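Fold by Fold, a Student Club Teaches Robots About Laundry

By Intan Raju

On Wednesday evenings the members of the Fudness club argue about sleeves. Should the left one go in first, or the right? Does the cuff point down or across? For a robot these questions are serious, and the students have already filled one whole notebook with them.

The club has 35 members and one goal this year: to enter the folding class of the Sorix student competition in December. Iresha Barua, who leads the data group, told me that towels were finished in the first month. Knitwear is harder, as it stretches and it remembers the last fold. 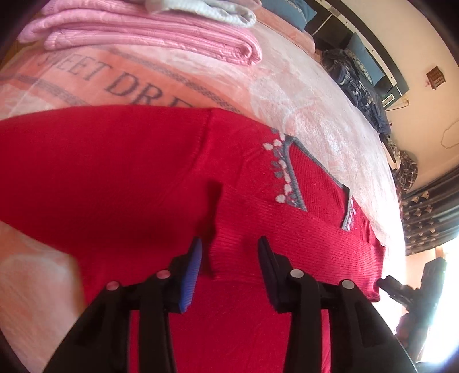
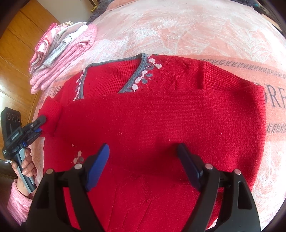

A red sweater on the bed, with the hand-held grippers at work.

The group has recorded 437 folds so far, and 241 of them were good enough to keep. Hauwa Okafor checks each one at home after dinner. She throws away any fold where the person hesitated too long, although her teammate Sherif Samir thinks that hesitation is also useful for the robot to learn. They did not agree yet when I visited.

I asked Iresha what her family says about this hobby. "My brother Obaidul is very happy," she said. "He brings me his clothes now." She has asked him for more colours and fewer black T-shirts.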